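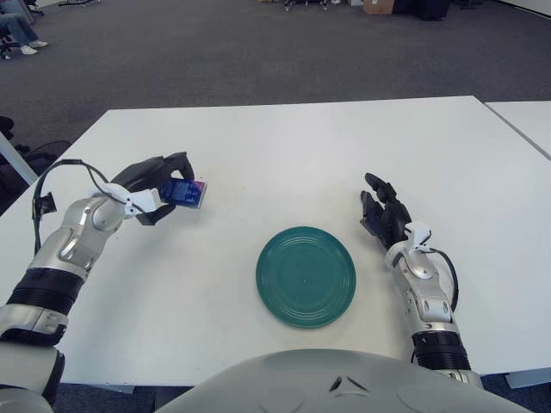
The teal plate on the white table, with the small blue box above and to the left of it.

Plates as trays, part two

2022-08-12

In the last post I went through the drawers under the workbench and threw out most of the divided organizers. Several people wrote to ask what replaced them. The short version is dinner plates. The long version follows, with the reasons I settled on one kind and the cases where a plate is the wrong choice.

The problem I was trying to solve is small items that come in small packages: card decks, sample packs, sachets, spare fuses in cartons, seed packets. They are too light to stay put on a smooth table and too varied to fit a molded insert. A tray with square corners works, but most trays I own are either too deep to see into from a chair or so large that they take over the table.

A round plate has a low edge on all sides and no corners to collect dust. It can be picked up from any direction. It also stacks, and when the sorting is finished it goes back in the cabinet with the other plates.

Surface

The plate on the table now is teal green and has concentric raised rings molded into it. I bought it for the color and didn't think about the rings until I started using it for sorting. On a plain glazed plate, a card lying flat is difficult to pick up, particularly with short fingernails. On raised rings the card bridges from one ring to the next and leaves a gap under it, so a fingertip can get at the edge. The rings also give a light packet something to catch on when the plate is carried.

The drawback is cleaning. Grit settles in the grooves. A dry pastry brush clears it faster than a cloth.

Color

My tables are white. White on white is poor for this work, and I lost a white-backed packet on a white saucer more than once before I changed over. Muted blue-green gives enough contrast with both the table and most packaging. Dark blue packaging is the hardest case I have found so far, and it still reads well enough under the overhead light. Clear plastic sachets are a problem on any color, and I put those on a folded dish towel.

Table

Two white tables pushed together, with the plate on the larger one. I keep the work away from the seam between them, as thin cards slide into it. I had a strip of tape over the seam for a while, but it lifted at the ends and collected lint, so I took it off.

The plate sits a little off the center of the table and I leave clear surface all around it. Unsorted items start off the plate. One item goes on, gets looked at, and then goes to its box. When I allowed myself to pile things on the plate first, I ended up sorting the pile twice.

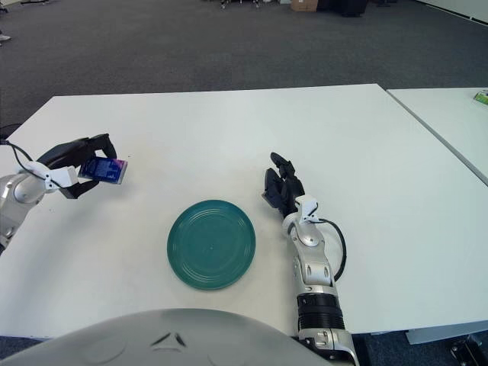

Dark blue face, purple and pink graphics, thin white border. Easy to tell from the plate at a glance.

Boxes

From the plate, things go into lidded boxes from Stakden. I use the shallow size for anything flat and the taller one for cartons. The Stakden lids are a little loose, so I put a rubber band around any box that will be stored on its side. I tried the Drotmont equivalent, which has a much better lid, but the inside tapers toward the bottom and a row of cards leans over as soon as a few are removed. If Drotmont made the same box with straight walls I would switch.

Labels go on the short end, facing out. I write the category and the month I last checked the contents, nothing else. I used to write the number of items as well and it was out of date within a week every time.

The count for this round, for those who asked: 586 pieces through the plate, 100 of them duplicates that went into a bag to give away. The remainder fit on 2 shelves of the Rathore unit in the hallway, which previously held the same material on four.

When not to use a plate

Anything that rolls. The rings slow down a marble or a bead and do not stop it. I use a shallow baking pan for those.

Anything with loose powder, including seed packets that have been opened. See the note on grooves.

Long items such as knitting needles, for obvious reasons.

The next batch is the paper stock from the Stumness cabinet, which I have put off until October. Sheets that size won't go on a plate, so I will need to clear both tables and do something about the seam first.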